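Washing soda vs the scented stuff, am I wasting money
Laundry & Fabric Care > Detergents
Page 1 of 1

snaedis_th

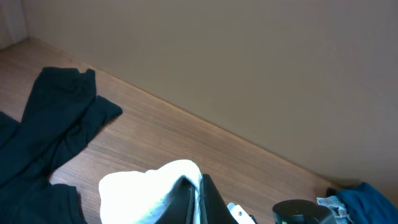

the current floor situation, white stuff and a blue one, more in the hall

ok so quick one before work. Family of five, I go through a big bottle of Matubbar every two weeks and the price went up AGAIN in October. My sister swears by plain washing soda plus whatever powder is cheapest. Says the scented liquid just coats everything. Is that true or is it a sister thing

water here is hard, kettle looks like a cave
Snædís

genov_kettle
hard water = powder. liquid doesnt have much in it to deal with the minerals so you end up pouring more. Switched in spring, two spoons washing soda in the drum, powder in the drawer. Towels drink water again.

Also stop filling the cap. The line you want is the tiny one down near the bottom that you need a flashlight to see

Peg1269
Disagree on soda in the drum. I did that for a year and it faded every dark thing I own. Black jeans went sort of brown. Whites yes, colors no.

genov_kettle
never had fading. how hot were you washing

Peg1269
Warm. Never hot. And before you ask it was washing soda not bleach, I can read a box.

genov_kettle
wasnt going to ask

tumble_low
Posting from the laundromat so short. The coating thing is real for softener, I don't think it's real for detergent unless you use way too much or the rinse is bad. Run a load of clean towels with NO soap and look at the water halfway. Suds = you've been overdosing. Mine foamed like a bath.

snaedis_th
tried the towel thing at lunch. so much foam. I'm disgusted and also kind of impressed

so do I keep washing them with nothing until it stops??

tumble_low
Yep, couple more rounds. Hot if the tag lets you. Some people put vinegar in the rinse, I don't bother

Peg1269
Don't put vinegar in every load whatever you do. My repair guy said it's hard on the rubber seals and he had a bucket of them to show me.

dorsey_m
My repair guy said vinegar is fine lol. They all say something different

On cost, did the math for our house. Matubbar was costing us 289 a year at the rate we used it. Kunstead store brand powder plus soda came out under half that. I do get a rash from the Kunstead one if I don't do an extra rinse though so factor in the water

snaedis_th
ok 289 is painful, I don't even want to do mine

rash is a worry, my youngest gets red elbows from everything. Anyone used the Foklow sheets? the ones like paper

genov_kettle
sheets are a joke. sorry. fine for travel

lintcatcher
They're not a joke, I've used Foklow for ages, two kids in diapers at one point. For normal worn-once clothes they're great and no drips on the shelf. Grass stains and grease no, you need to pretreat. And tear one in half for small loads

genov_kettle
so you need a second product to make them work

lintcatcher
You're using two products too?? powder and soda

genov_kettle
...fair

Peg1269
For the elbows I'd go unscented whatever you buy. Made more difference for my grandson than the brand did. Change one thing at a time and give it a few weeks or you won't know which one helped. And ask the doctor if it doesn't settle.

snaedis_th
thats sensible, thank you Peg. Plan is unscented powder, soda on whites and towels only, extra rinse for the little one. Softener is going under the sink where I can't see it

does it matter if soda goes in before or after the clothes

tumble_low
before. under them. otherwise you get a crunchy patch on a shirt

dorsey_m
And dissolve it first if you wash cold, mine clumped in the corner of the drum and sat there like gravel

snaedis_th
got it. 500 gram box in the cupboard already, think it's from when we moved in. does it go off?

genov_kettle
no. might be a brick tho. hit it with something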